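Cups, cups and one blue cloth

I gave in and did the cups. If you've been reading along you know that my end-of-summer clear-out stalled somewhere between the baking pans and the drawer of rubber bands, and that what stalled it was the cups. We own so many! Plastic ones from picnics, a few that came with the apartment, one my cousin swears is a vase (it's not, I drink iced tea out of it). Every time I opened the cabinet something rolled out and bounced off the counter.

So I made myself one rule: everybody comes out, goes on a bare table, and only goes back in if I'd be happy to hand it to a guest. And for once I started with color, which I never do. Green and yellow are the keepers. They look so good together on pale wood, sort of like a salad.

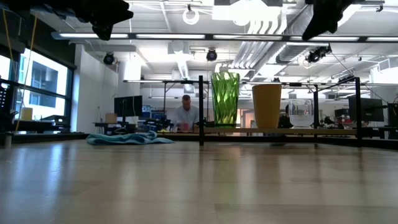 The tall leafy green one and its mustard neighbor.

I'm a sucker for anything faceted. My grandmother had green glass with a cut pattern all over it and we weren't allowed to touch it, so naturally I've spent my adult life buying green things with a pattern on them. The yellow is newer love. It's that mustardy shade that goes orange under a warm bulb, and smooth cups like that are so much quicker to wash than the patterned kind. Tea gets into every groove of those, I swear, and then you're in there with an old toothbrush and baking soda. (A spoonful of baking soda, warm water, leave it while you make lunch. Works for me.)

The other thing you want is one decent cloth. Just one! I used to go at this with paper towels and ended up with lint on every rim. Now I keep a soft blue one going for the whole job, cups first and then the table, and I don't fold it between cups. It can lie there in a heap.
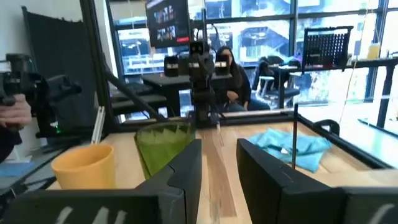
Yellow, green, and the cloth in its usual heap.

Sizes next, and this was harder than I thought it would be. I had a set of 17 nesting cups from Takaretti that I bought for a barbecue two years ago, and they only nest if you put them away in exactly the right order, and I am not a person who puts things away in exactly the right order. Those went in the giveaway box. So did the travel mug with the lid that whistles. What I did keep, after some back and forth, was the small clear kind, because they're perfect for rinsing berries or holding the last bit of chopped parsley, and they take up no room at all.

I also tried the thing where you set them out with space between them and walk away for a while. A green one at the back, an orange-brown one near you, a little clear one in the middle, and then you see which ones your hand goes for when you come back thirsty. Mine went for green. Of course it did.

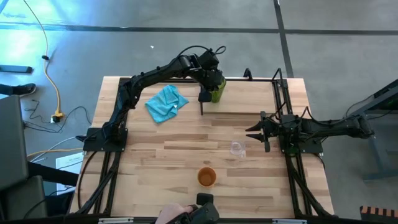 Gülizar Kurtuluş wrote in the comments last time that I should stop stacking plastic cups altogether, they scratch each other and then stick, and she stores hers upside down on a shelf liner in a single layer. I tried it and she's right, though I had to give up the shelf where I kept the good napkins.

The napkins are now in the hall. We'll see how long that lasts.

One more word about wood, since I got a few emails. Do wipe under the cups as you go. A striped butcher-block top like the ones I love is forgiving about crumbs and not at all forgiving about rings, and a ring always lands on the palest strip. I lift, wipe, put back, and tip each cup a little to check the bottom for drips. Green plastic hides a lot, so I hold it up to a window too.

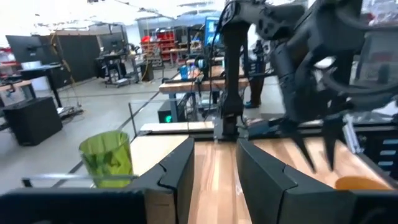 What went back in the cabinet

Greens on the left, yellows and oranges on the right, clear ones in front where I can grab them. Shelf liner from Goline underneath, cut badly by me with the kitchen scissors. The giveaway box is by the door and Thu Mạc has first pick, she asked for anything orange and I said I'd think about it.

Next up is the lids. I've looked in the lid drawer once and closed it again.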